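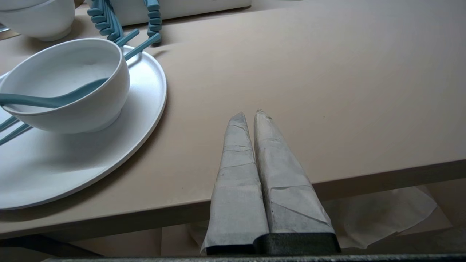 4 合并标注:把断开的几段认作同一件餐具

Conero 方法里最费工夫、也最容易让新同事心里没底的一步,是在腕部相机的画面里判断哪几块像素属于同一件东西。桌面整理这类任务,餐具总是互相叠着、压着、挡着,相机又离得近,一只碗就能把后面的东西遮去大半。拿筷子来说,两根蓝绿色的筷子斜斜穿过盘子,从白碗的后面和下面经过,于是每一根都成了分开的几段:碗的右上方露出两个筷子头,其中长的那根伸过了盘沿,碗的左下方又各露出一截,一直延到画面左边。如果照着"看到一块就标一块"的老习惯去做,模型学到的就会是好几根短棍子,等它下手去夹的时候,对长度、朝向和重心的估计都会跟着错。本章要做的,就是教您把这些断开的段落重新归到一起,再把归并的结果交给训练和评测。

请您先不要着急,第一次做的时候慢一点完全没有关系。我们自己刚开始标的时候,也常常对着一个画面争论半天,后来规矩慢慢定下来,速度自然就上去了。本章假定您已经按第 3 章完成了相机标定,并且能在 Arance 标注软件里正常打开一段录制。如果 Arance 打开后只有灰色的时间轴而没有画面,请先回到第 3 章检查解码设置,别在这个状态下往后走,不然后面存下来的标注会对不上时间。

4.1 开始之前

您手边需要有下面这些东西:

- 一台装好 Arance 的工作站,已登录您自己的标注账号
- 一段来自 Magbanua 工作台的录制,包含腕部相机画面和关节角记录
- 当前夹爪的手指遮罩文件(做法见 4.2)
- 类别表的最新版本,放在项目文件夹的"类别"目录下
- 纸和笔(听起来老派,可是画一个小草图来理清谁压着谁,往往比在屏幕上来回拖动更省事)

我们现在的训练集一共有 3698 段示范,全部按照本章的规则标过。您新加进去的每一段都会和它们混在一起训练,所以请尽量沿用同样的判断方式,哪怕您心里觉得另一种做法更漂亮。有好的建议,我们非常欢迎,请写在 4.9 提到的讨论页里,大家商量好以后统一改,这样旧数据也能一起更新。

注意:类别表更新以后,已经打开的 Arance 窗口不会自动刷新。请关掉再重新打开。我们有一次整个下午的标注都用了旧表里的类别编号,返工返得很辛苦。

4.2 准备手指遮罩

腕部相机的画面下方总能看到夹爪的两根手指。手指是机器人自己的一部分,位置相对相机变化有规律,所以不需要逐帧手工勾画,我们用一张随开合量变化的遮罩把它们盖掉。

第 1 步 在 Arance 里打开"工具",选择"自体遮罩",再选择"从录制生成"。

第 2 步 选一段夹爪从全开慢慢合拢到全闭的录制。桌面最好是干净的,颜色也要和手指拉得开。如果您的手指外面包了浅色胶带一类的材料,就请换一张深色的垫布来录,浅色对浅色时边缘会糊成一片,遮罩容易往外多吃一圈。

第 3 步 在全开、半开、全闭三个位置上各描一次手指的轮廓。请把包裹材料的褶皱和翘起的边角一并描进去。很多人喜欢描一条光滑漂亮的外形,可是翘角落在外面,就会在后面的每一帧里变成一个来历不明的小物体。

第 4 步 点"插值",拖动开合滑块检查中间的位置。滑块走到两根指尖快要碰上的那一段时,请放慢一点看,指尖之间那道细窄的缝隙要留出来,它后面的桌面或者餐具仍然是有用的信息。

第 5 步 用"夹爪名称加制作日期"的格式保存,例如"右爪_日期"。请不要覆盖旧文件,旧录制还要用旧遮罩。

小心:只要重新包过手指,哪怕用的是同一卷材料、同一个人包的,也请重新做一份遮罩。褶子的位置每次都不一样。录制还没有结束的时候请不要动手去抚平翘角,机械臂在使能状态下随时可能移动;先按下急停,确认指示灯变色,再伸手进去。

4.3 先读一遍遮挡关系

真正动手画之前,请您给自己留一点时间,只看,不画。具体的做法如下。

第 1 步 把时间轴拖到录制的开头,用方向键一帧一帧往后走,走到餐具第一次全部落在视野里的那一帧停下来。也有些录制里永远等不到这样的一帧,总有东西留在画面外面,那就选看得最全的那一帧。这一帧我们叫它"基准帧"。

第 2 步 在纸上从近到远写下物体的名字,并且用箭头标出谁挡住了谁。箭头从挡人的那个指向被挡的那个。例如碗挡住筷子,就从"碗"画到"筷子"。

第 3 步 单独看一看每一件细长的东西。筷子、勺柄、叉柄都属于这一类。请问问自己:它在什么地方消失了,又在什么地方重新出现?如果两处的方向能够连成一条直线,宽度和颜色也合得上,它们多半是同一件。

第 4 步 再看容器里面的东西。勺子放在碗里时,勺头常常被靠近相机的碗沿挡去一部分,柄则越过另一侧的碗沿伸到外面。碗沿既是容器的边界,也是遮挡的边界,两件事请分开记。

第 5 步 最后看影子。盘子边上和碗旁边的柔和灰影经常被误当成物体的一部分,尤其是白色餐具放在浅色桌面上的时候。影子一律不标。

提示:碗和盘子都是白色的时候,边界会很难找。您可以把 Arance 右侧的"局部对比度"往上推一些,盘沿上那道反光和碗底的小圈足通常会清楚起来。这个滑块只影响显示,不会改动保存下来的图像,请放心大胆地推。

4.4 标出可见段

看明白以后就可以画了。请记住,这一步只管"看得见的部分",看不见的部分留到 4.5 处理,两件事混在一起做最容易乱。

第 1 步 在左侧选择类别,例如"筷子"。

第 2 步 用多边形工具沿着第一段可见部分的边缘画一圈。在遮挡处,请让线条贴着前面那件东西的轮廓走,不要自作主张地画成一条平直的切口。碗的侧面是弧形的,筷子从它下面露出来的地方,边缘也应该是弧形的。

第 3 步 按回车结束这一段,软件会给它一个临时编号。

第 4 步 对同一件物体的下一段重复第 2 步和第 3 步。请不要用"复制上一段"来偷懒,近处的段落和远处的段落在画面里的粗细并不一样。

第 5 步 遇到物体伸出画面的情况,把多边形一直画到画面边界,然后勾选"触边"。勾了"触边"的段落在训练时不会参与长度计算,所以漏勾的后果比较严重:模型会以为那件东西就在画面边上整整齐齐地结束了。

第 6 步 把所有可见段都画完之后,按字母 V 切到"只看轮廓",从头到尾扫一遍,看有没有两块多边形互相重叠。可见段之间不应该有重叠,同一个像素只能属于离相机最近的那一件。

关于叠放的餐具,我们另外有一条约定。同类餐具叠成一摞的时候,例如几把蓝绿色的餐具一层压一层地码着,只露出一排圆圆的端头,您不必去分辨每一把。请使用"叠放组"类别,把一整摞画成一个多边形。旁边如果还有另一摞,就再画一个,两摞不要连在一起。倒扣或正放着摞起来的碗也用同样的办法处理,只有当任务要求从最上面取一只时,才另外把最上面那只单独画出来。

注意:有时候会碰到一件东西露出一小块,您怎么看也看不出是什么。没有关系,请选"未定",画上轮廓,不要猜。"未定"在训练时只作为障碍物使用,猜错的类别却会让模型认认真真地去学一件不存在的事情。Marion Aitken 在整理早期数据的时候,把好几处"大概是餐巾"都改回了"未定",模型在抓取时反而老实了不少。

4.5 合并同一件物体的各段

现在到了本章真正的重点,请泡杯茶坐下来慢慢做(茶请放得离工作台远一些)。

第 1 步 按住 Shift,依次点选属于同一件物体的各个可见段。点选的顺序请从离夹爪最近的那一段开始,沿着物体一路点到最远的那一段。软件会按照这个顺序来推算朝向。

第 2 步 按字母 M 合并。选中的各段会换成同一种颜色,中间被遮住的地方会出现一条虚线,这是软件给出的推测轮廓。

第 3 步 检查虚线。对筷子这样的直的东西,虚线应该和前后两段自然衔接,没有折角。如果出现折角,先不要急着去拖虚线,请看看是不是把两根筷子的段落配错了对。两根筷子靠得近又差不多平行的时候,这种交叉配对是最常见的错误。

第 4 步 拿不准配对时,打开"延长线"显示。软件会把每一段的中线向两头延伸,您可以看到碗左下方的上面一段和下面一段分别指向碗右上方的哪一个端头。如果两条延长线都很接近,就往前或者往后翻几帧,腕部相机一移动,视差会把两根分开。

第 5 步 对弯曲的东西(勺子、长柄汤勺),软件的推测轮廓往往偏直,需要您手工调整两三个控制点。请以勺柄上的高光作为参考,高光的走向大致就是柄面的走向。

第 6 步 在右侧的"遮挡者"一栏里填上是谁挡住了它。可以填多个。4.3 里画的那张草图这时候就派上用场了。

第 7 步 给合并结果选一个把握等级:"确定""较有把握""存疑"。评分时三个等级的权重不同,请照实填写,没有人会因为"存疑"填得多而责怪您。

提示:Clémence Hamel 做了一份快捷键小卡片,放在 Arance 安装目录下的"文档"里,打印出来贴在显示器旁边很方便。她把 M 和 Shift 加 M 印成了两种颜色,后者是拆开,按错的话用 Ctrl 加 Z 可以撤回。

小心:合并之后请不要再改动单个可见段的类别。目前的 Arance 版本在这种情况下会把合并关系悄悄解除,界面上看不出来,导出时才会报错。需要改类别,请先拆开,改好,再合并。

4.6 把标注传到其余帧

您当然不需要每一帧都这样画。基准帧完成以后,由软件沿着时间向前向后传递,您负责检查和修正。

第 1 步 点"传递",方向选择"双向"。传递过程会用到关节角记录,请确认状态栏里显示"运动数据已载入"。

第 2 步 等进度条走完。长一点的录制会花些时间,期间可以去标别的录制,不必守着。

第 3 步 在时间轴上找橙色标记。凡是某个可见段出现、消失、分裂或者合拢的帧,软件都会打上橙色标记。请逐个查看,其余的帧抽看即可。

第 4 步 重点看手指经过物体前方的那些帧。手指本身已经由遮罩处理,但它挡住的物体会因此再多断开一次,软件有时会把新出现的一段当作新物体。发现这种情况,选中新的一段和原来的物体,按 M 并进去。

第 5 步 物体被夹起以后,它和桌面上其他东西的遮挡关系会完全改变。请在夹起的那一帧重新设一个基准帧,清空"遮挡者"一栏,再从那里往后传递一次。

第 6 步 全部看完,点"提交复核"。

注意:如果传递的结果在中途开始整体漂移,所有轮廓朝同一个方向偏出去,原因通常在标定,和您的标注无关。请停下来,回到第 3 章重新核对相机和法兰之间的外参。硬着头皮一帧一帧往回拖,只会白白累着自己。

4.7 复核

每一段录制都由另外一位同事复核。复核的人请先不要看原标注者的合并结果,自己在基准帧上按 4.3 读一遍遮挡关系,写下来,然后再打开标注对照。先看了别人的答案,眼睛就很难再公平了,我们几个人都有过这样的体会。

对照时请看下面几点:

- 合并的配对是否和您自己写下的一致
- 推测轮廓在遮挡处是否自然
- 伸出画面的段落是否都勾了"触边"
- 影子和反光有没有被画进去
- 叠放的餐具是否按组来标
- 空碗、空盘上的小痕迹有没有被误标成食物或者其他物体

意见不一致的地方,请两个人坐在一起看一遍视频,商量一个结果。商量不出来就标"存疑",继续往下走。请把讨论中用到的理由简单写在备注栏里,一两句话就够了,以后写规则的人会非常感激您。

4.8 训练并用 Fledau 评测

标注通过复核以后,就可以进入训练。训练脚本的参数在第 5 章有完整说明,下面只讲和合并标注有关的部分。

第 1 步 在 Arance 里点"导出",格式选择"Conero 合并实例"。请不要选"普通实例",那种格式会把合并关系丢掉,每一段又变回独立的物体。

第 2 步 导出时软件会检查一致性。出现红色提示,请按提示回到相应的帧去修正;黄色提示可以忽略,但请读一遍再忽略。

第 3 步 用 3 个不同的随机种子各训练一个模型。只跑一个种子,好的结果和坏的结果都可能是碰运气,我们吃过这个亏,写过一份后来不得不收回的内部报告。

第 4 步 训练完成后,在 Magbanua 工作台上摆出 Fledau 规定的 11 种餐具布局。布局卡片在工作台下面的抽屉里,每张卡片上印着各件餐具的位置和叠放次序。请照着卡片摆,连筷子从碗下穿过的角度也要对上,卡片上有量角的刻度。

第 5 步 对每个模型运行 100 次抓取,布局由脚本随机抽取,操作者按屏幕提示摆放。每次抓取之前,请让夹爪回到观察位,停稳,再按"开始"。

第 6 步 每次结束后在记录表里填写结果。成功的标准是:指定的餐具被夹起,并且过程中没有带动其他餐具离开原来的位置。只夹起来但是把碗推开了,记作"部分成功"。

第 7 步 把记录表和腕部录像一起上传。失败的录像尤其请保留,它们对改进标注规则的帮助最大。

小心:评测时餐具可能滑落。请站在黄线外面观察,不要因为看见碗快要掉下去就伸手去接。碗碎了可以换。每次更换布局之前都要确认机械臂已经停稳并且退出使能,两个人一起做评测时,由按"开始"的那一位口头确认对方已经退到线外。

关于怎么读结果,也多说两句。合并标注主要影响的是细长物体的抓取,对碗和盘子的影响很小,所以请分类别来看,不要只看总的成功率。如果筷子一类有改善而碗没有变化,说明一切正常。如果碗的成绩明显下降,请先检查"遮挡者"一栏有没有填反,填反了以后模型会把碗当成被压在下面的那一件,伸手时就会格外犹豫,或者从很奇怪的角度下去。

还有一种失败值得留心。模型找对了筷子,朝向也对,却选择夹在被碗压住的那一段附近,结果一提就带动了碗。出现这种情况,请查看导出文件里的"可夹区域"有没有正确生成。可夹区域只应落在可见段上,推测轮廓是给模型估计长度和方向用的,不能拿来下手。

4.9 常见问题与处理

按 M 之后没有反应。多半是选中的几段里有不同类别。看一下右侧列表,把类别改成一致再试。

虚线穿过了碗,画到了碗的前面。请检查图层次序,把碗拖到筷子上面。次序改好后虚线会自动回到后面去。

两根筷子完全并在一起,分不出中间的缝。先翻到别的帧找一找。如果整段录制里都分不开,就作为一件"筷子对"来标,并且把把握等级设为"较有把握"。

盘子有一大半在画面外面。照常标可见的部分,勾选"触边"。不要凭想象把圆补完整,软件会用类别表里的直径自行估计。

桌子下面的东西也进了画面。桌沿以外的区域一律不标,包括堆放的材料、支架和地面。您可以在"工作区"里沿着桌沿画一条线,以后新的录制会自动沿用。桌沿在腕部画面里常常是斜的,线也请跟着斜过去,不必强求水平。

复核退回来,但是没有写理由。请直接去问那位同事,别闷在心里。备注栏有时会因为网络断开而没有存上。

本章的规则还在慢慢完善。您在标注时遇到这里没有写到的情形,请把基准帧的编号和您的处理办法记到项目讨论页的"合并标注"一栏,由 Clémence Hamel 定期汇总。影响训练格式的改动需要先和 Marion Aitken 商量,她会安排旧数据的转换。

本章修订于 2024年1月26日。训练参数请接着看第 5 章。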